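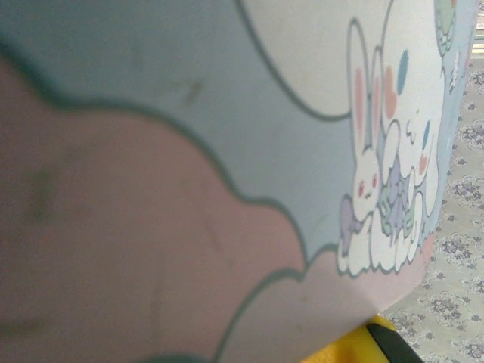 FOR RELEASE IN APRIL

Drondetti Brings Back the Bunny, by Modest Demand

Drondetti, maker of boxes that outlive whatever came in them, has announced the return of its Vevon line of illustrated storage for the spring season. The range runs to 15 designs, most of them pastel and several of them involving rabbits.

Vevon was dropped two years ago after the company decided that grown-ups wanted gray. The 451 letters that followed suggested otherwise. One was four pages long and dealt mainly with a bow.

"We listened, and we kept the bow," the company said in a statement. "We would like the letters to slow down now."

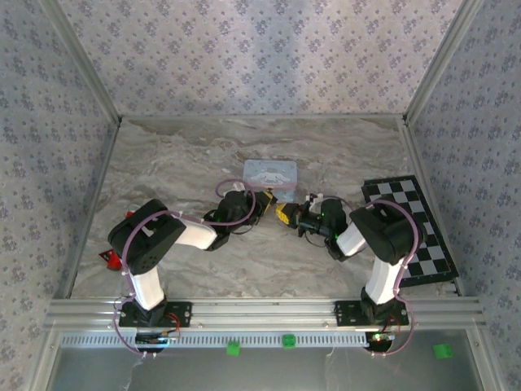 Light blue box on a marble-pattern surface, with floral wallpaper.

The new sizes were worked out with the packaging studio Hutsuliak, which asked households what they keep in a nice box. The answers were buttons, foreign coins, birthday candles with some life left in them and keys to doors unknown. Playing cards also came up, usually as 45 or so of the original deck. 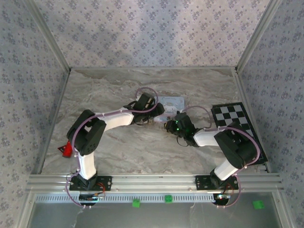 Lids were the other complaint. The old ones needed either strong thumbs or a butter knife, and the new ones have been loosened – a little, so they still stay on in a drawer. Corners on the small and medium sizes are rounded, and labels are sold separately, as the company has learned that most people never fill them in.

Vevon boxes will be sold through Buvero in 56 stores from the end of April. The gray range remains available, and there is plenty of it.

Press contact: Drondetti press office, mornings only.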